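About Us

Hi, I'm Marisa Santoro, and Emside is my language school. I say "my" but that's a bit of a stretch, because half of everything good here came from Visitación Manzano, who teaches all the upper-level Spanish classes and redid our whole beginner course the year I was too busy to look at it. I teach Italian, plus a beginner Spanish group when we're short a teacher.

I started out teaching in my own kitchen. I had 4 students, a stack of library books and a whiteboard I'd leaned against the fridge. Two of those first students wanted to talk to their in-laws, one was moving to Genoa, and one just liked opera and wanted to know what everyone was so upset about. We'd go for an hour and then I'd make coffee and we'd go for another hour, and that second hour was always the better one! People talk when there's a cup in front of them. I've kept that going ever since, so every evening class at Emside has a coffee break in the middle and you're expected to spend it in the language you're learning. Bad grammar is welcome.

We moved into the Greco building when the kitchen got silly. It's the old brick one on the corner, the one with the green awning, and we have the second floor. The elevator works (mostly) and the stairs are fine if you take them slowly. Parking is in the back, and please don't use the bakery's spots, they've been very patient with us.

So what do we teach? Italian and Spanish all year, at five levels, and a Portuguese class that runs when enough people ask for it. Groups are small. I won't put more than nine people in a room, and I'd honestly like it to be eight. You'll get a placement chat before you sign up, which is me or Visitación asking you about your weekend for ten minutes. There's no written test. If you freeze up and forget the word for "dog," we've seen it before and you'll still end up in the right class.

We also have a lending library, which started as one shelf and has gotten out of hand. Last time we did a proper inventory it came to 1057 books, and that's before the comics. Students can borrow three at a time. The Bremach readers are the ones I'd start with if you're a beginner -- they're short, the stories are a little goofy, and the glossary is on the same page so you aren't flipping back and forth all night. For kids we use the Skikska picture cards, and I'll admit the grown-ups steal them for their own games.

August is our quiet month. We close the regular classes and run one intensive week, mornings only, with lunch. It fills up early, so write to us in the spring if you want a seat.

Pull up a chair, there's always room at one of our tables.

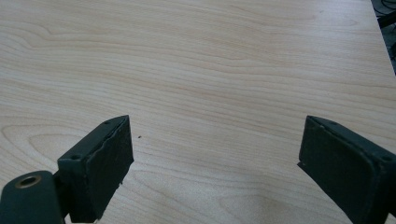
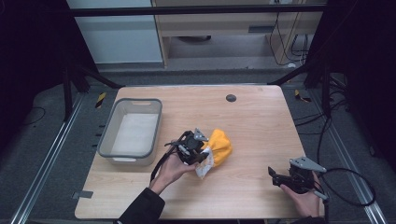 Money, since you're probably wondering. A ten-week course is the same price at every level, and there's a $50 deposit that comes off your total. If you have to drop out in the first two weeks you get everything back, deposit included. Bring a friend who's brand new to us and you'll both get a free conversation evening.

If you'd like to sit in on a class before you decide, just email the office and tell me which language and whether evenings suit you. I read all of those myself, usually with my first coffee, and I'll write back the same day if I can.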